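Lallix cherche un ou une juriste (droit du travail et liberté de conscience)

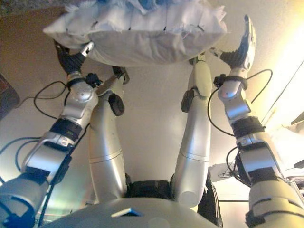

Le contexte

Lallix conseille des associations, des maisons de retraite et des écoles sous contrat. Depuis deux ans, une partie des demandes porte sur un point précis : un employeur à caractère confessionnel peut-il refuser de financer, par sa complémentaire santé, des soins que sa doctrine réprouve ? Chacun a un avis là-dessus. Les avis ne manquent pas, les notes de droit lisibles si.

Nous avons lu beaucoup de communiqués, des deux bords, où la liberté de conscience sert à clore la discussion. Nous ne sommes pas convaincus que les employeurs qui l'invoquent aient tous consulté leurs salariés, ni que ceux qui la combattent aient tous lu les contrats. Le cabinet Zendon, avec lequel nous partageons ce dossier, est plus optimiste que nous sur l'issue d'une négociation. On verra.

Le poste

Contrat à durée déterminée de 16 mois, temps plein, à pourvoir en septembre. Vous travaillerez sur le fonds Charvát, qui réunit 38 contrats collectifs et les échanges entre les établissements et leurs assureurs. Le classement est médiocre, autant le dire. Certaines pièces sont en allemand, sans traduction.

Vous rédigerez des notes de 20 pages au plus, vous répondrez aux directions d'établissement et vous assisterez aux audiences quand il y en aura. La communication n'entre pas dans vos attributions. Si un journaliste appelle, vous passez le combiné.

Profil

Un diplôme de troisième cycle en droit social ou en droit public, et une première expérience en cabinet, en syndicat ou en mutuelle. Nous ne demandons à personne ses convictions religieuses et nous préférons ne pas les trouver dans la lettre. L'expression « passionné par les questions de société » n'a jamais aidé un dossier à remonter dans la pile. Une lecture correcte de l'allemand serait utile, à condition qu'elle soit réelle : un texte court sera remis pendant l'entretien.

Conditions

Salaire selon la grille du cabinet, communiquée avant l'entretien. Remboursement des transports à 100 %. Le bureau se trouve au deuxième étage de l'immeuble Lovero, sans ascenseur. Pas de prime, pas de promesse d'embauche définitive à la fin du contrat, quoi qu'on ait pu vous dire.

Pour postuler

Envoyez une lettre d'une page, un curriculum vitae et un écrit juridique dont vous êtes le seul auteur, par courrier, à Lallix, service du recrutement, avant le 16 août 2006. Les dossiers incomplets ne seront pas relancés. Réponse écrite à tous les candidats, y compris négative.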